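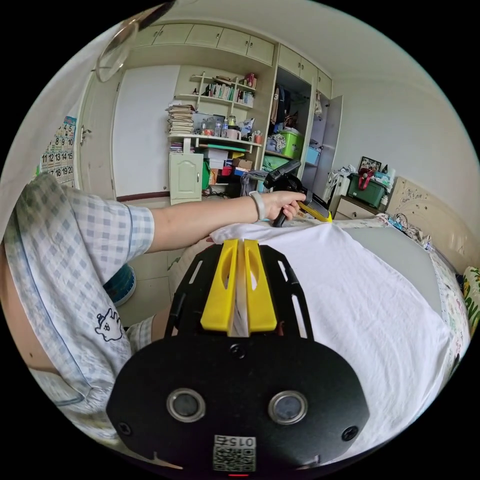 Shirt practice, bedroom, one gripper.

1 min read

I fold T-shirts for Camov, a robot I've never met! It lives at Kallio and learns from whatever my hands do at home. They pay by the shirt, and in June I did 3,166 of them (my back kept count too).
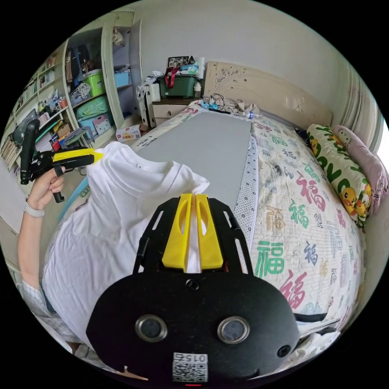
Clesedano Writers' Club, Short Fiction

My sister thought it was creepy. Then one night a note came: Camov folds fine now, but why does it pat each shirt when it's done? I read that maybe 19 times.

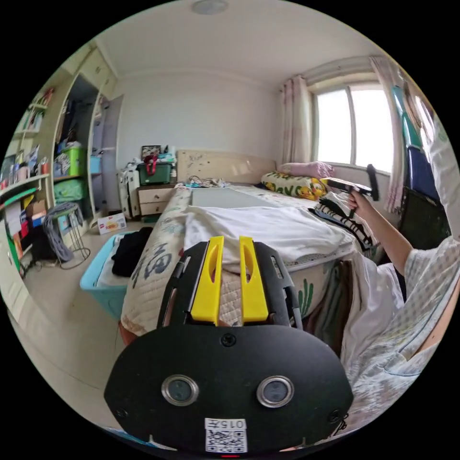 I pat them, apparently. Mom did it too, every shirt, one little pat, and I never noticed I'd kept it. So the next morning I sat on the edge of the bed, by the duck pillow, and wrote back that it was part of the fold. Leave it in, I said. They did.

Contact | © Clesedano Writers' Club | Back to top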